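Week 2 handout: Looking at a workroom before you tidy it
Introduction to Workplace Upkeep, Wendthorpe evening program

Hi everybody! I promised to type up what I rambled through last time, so this is my version of the notes, with a few bits I forgot to say out loud. If you were in the back row next to the radiator you probably missed half of it anyway (I could hear the thing clanking from the front).

So, the main idea for this week is that you look first and pick up second. I know, I know. Everybody wants to grab a bag and get going, and I'm the same at home. But in a shared workroom the stuff lying around belongs to somebody, and half of it is in the middle of being used. Give yourself a slow lap of the room with your hands empty and a pencil behind your ear, then start.

What I look at, in the order I do it

Ceiling and lights. People laugh at this one! But big converted spaces collect dust up high, on beams and pipes and on top of lamp shades, and if you do the floor before the lamps you'll be doing the floor again. Write down which lights are on and which are dead. Don't climb anything, that's a job for the building people. Your part is the note.

Desks. Open boxes are the big question. Is it a delivery somebody's halfway through unpacking, or is it trash with a nice shape? If there's still something inside, it stays where it is and gets a sticky note with a question mark. Empty ones get flattened. Cables you leave plugged in, always, even the ugly ones. Eusebio Mateos told us last term about the print shop where he unplugged a gray box to dust behind it and took down the order system for a whole afternoon, and I think about that story more than I should.

Floor. Anything flat is a slipping hazard, and cards, leaflets and the inserts out of small packages are the worst of it, because you stop seeing them after a day. On shiny hardwood they go out from under you like a banana peel. Pick them up, read both sides, and put them in the "ask" tray if there's any chance they're a warranty card or an instruction sheet. I once threw out the only setup sheet for a label maker. Inmaculada Toledo still brings it up.

Bins. Look in before you empty. You want to know if it's one kind of trash or a mix, and if there's a liner. A round metal bin without a liner needs a wipe, so that's two more minutes on your plan.

Plants. Finger in the soil, then decide. Please don't water a plant on a desk with electronics on it - carry it to the sink.

Now about measuring. The room we've been using for the worksheet is 1350 square feet, and I asked you to guess how long the first lap would take. Guesses were all over the place! Rok Begović did it in 26 minutes with proper notes and I thought that was very good going. If you finish in five you've just gone for a walk.

A big open room with an industrial ceiling and a wood floor, so try your first two headings on it, lights and then floor.
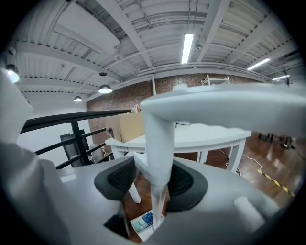
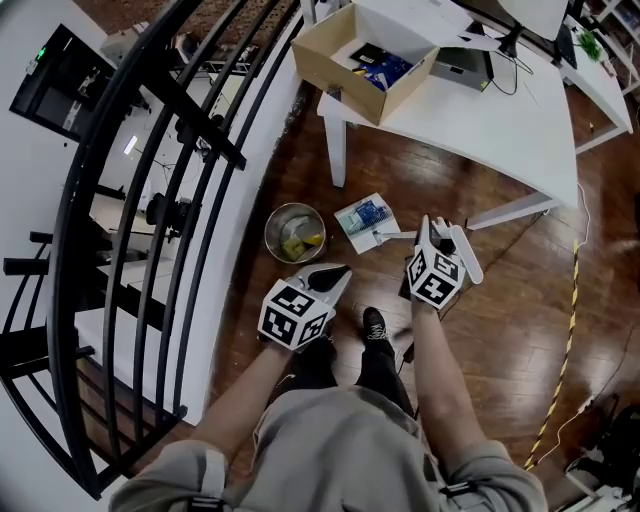

For the written part, I'd like one page from you, and please keep it under 200 words. Pick a room you have permission to be in. Do your lap, then give me your list in the order you'd do the work, top to bottom, with a question mark next to anything you'd have to ask about. No cleaning yet! I mean it. Valeriano Valcárcel handed in a lovely list last term and then admitted the room was spotless by the time he wrote it, so he was working from memory.

A few loose ends. The floor products sheet from Flesex is in the blue folder, and you only need the side about finished wood. Damp cloth, never soaking, and go with the boards. If your room has carpet, skip that and borrow Nicanor Olmedo's notes, he's done carpets for years and his handwriting is better than mine.

Next time we're sorting the "ask" tray, so bring a pencil and some sticky notes. Wear shoes you can stand in.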